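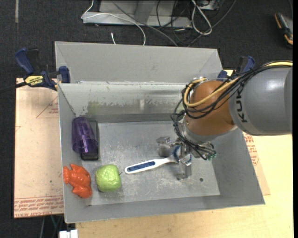

SKRIPT TEIL 6 -- DATENSAMMLUNG FÜRS GREIFENLERNEN

29/12/2018 -- Ekaette Osagie
Lehre > Robotik > Lernende Systeme > Teil 6

Kurzfassung, ausführlich dann an der Tafel.

Ausgangslage: Arm (KUKA), Metallgreifer, zwei graue Wannen hintereinander, mit Zwingen fixiert. Objekte gemischt: Spülbürste, grüner Apfel, rot-orange Spielfigur, lila Becher. Absichtlich verschieden in Form und Oberfläche, durchsichtiges Plastik ausdrücklich erwünscht -- Tiefensensoren mögen das nicht, das Netz soll es trotzdem können.

Ein Beispiel = ein Griffversuch. Gespeichert wird:
- Bild vor dem Griff, Bild danach
- Greiferpose (Position, Drehung um die Hochachse)
- Öffnungsweite beim Schließen
- Label 0/1

Fehlgriffe NICHT löschen. Häufigster Fehler in den Abgaben vom März. Ohne Negative lernt das Netz, dass jeder Griff klappt.

Zahlen aus dem Durchlauf Woswood: 2656 Versuche aufgezeichnet, 2570 nach der Prüfung übrig. Davon 451 als Testmenge zurückgelegt, nach Objekten getrennt, nicht nach Versuchen!! Sonst steht der gleiche Becher in beiden Mengen und die Quote sieht viel zu gut aus.

Griffpunkt: Bürste am Kopf oder am Stiel? Beides zulassen. Kopf liegt dicker zwischen den Fingern, Stiel rutscht eher durch. Wer nur am Stiel sammelt, kriegt ein Modell das nur Stiele kennt.

Wände: Objekte an der schrägen Seitenwand extra notieren (wie die Figur links). Finger stoßen da leicht an, Kraftgrenze beachten. Nach 6 Fehlgriffen in Folge Pause, Wanne neu mischen, weiter.

Format siehe Vorlage Donari, Feldnamen bitte genau so übernehmen. Rückfragen zur Kalibirerung an Solène Vasseur.

Bis nächstes Mal: eigene Labelregel für "halb gegriffen" aufschreiben, eine halbe Seite reicht. Zwei Grenzfälle mitbrigen.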